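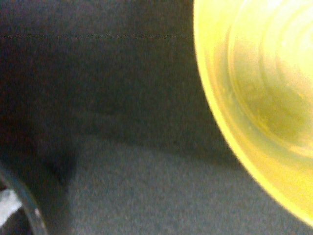

*The yellow bowl on the dark surface.*

I have used the Semavetti soup bowls since March, and I think now I can write something fair about them. I bought the set of four with a small discount from the Okerari shop near the bus station. My sister-in-law, Hatice Duman, has the same set in white, so I can compare a little.

First, the size. In our family soup is a full meal. We eat lentil soup, yoghurt soup, and in winter a thick one with chickpeas and small pasta. My old bowls were deep and narrow, and the bread could never lie on the side. The Semavetti is wide, and a normal ladle goes in twice without danger. My husband would prefer three ladles, but then you must walk very slowly to the table.

The heat is my main complaint. In a wide bowl the soup becomes cold sooner, this is simple physics and I can't blame the maker. But the wall is also rather thin, so it doesn't keep the warmth as my old stoneware did. I now fill the bowls with hot water while I am frying the butter and red pepper for the top. It helps, if you remember to do it. On weekdays I mostly forget.

For eating, I like them very much. The spoon follows the slope and you can take the last of the soup without tipping. The children make less noise with them also. For salad they are fine. For breakfast cereal I find them too open, the milk spreads out and everything gets soft at once.

About washing: they go in the lower basket of the dishwasher and take too much place there. I can fit four, and then the big pan must wait. Tomato leaves no colour, but turmeric left a faint shadow in one of them, and I needed two days with bicarbonate to be rid of it. Hatice says that hers, being white, was worse and she used lemon juice.

They stack well, but not high. With six in a pile, hers and mine together at the holiday, the top one was moving when I closed the cupboard door. The box says the maximum weight for stacking in such small letters that I had to ask my son to read it.

The price was fair for four, I would not pay the full price for only one. Before these I had looked at the Adov set, which is heavier and has a lid, and the lid is the reason I didn't take it. I have already a drawer full of lids.

One of my four arrived with a rough place under the foot. I wrote to the shop and Parveen Khokhar answered me the same afternoon and sent another, and I was told to keep the first. I use it under the basil.

I would buy them again for soup and for salad. If you eat slowly, or you like your soup very hot until the end, take a deeper one.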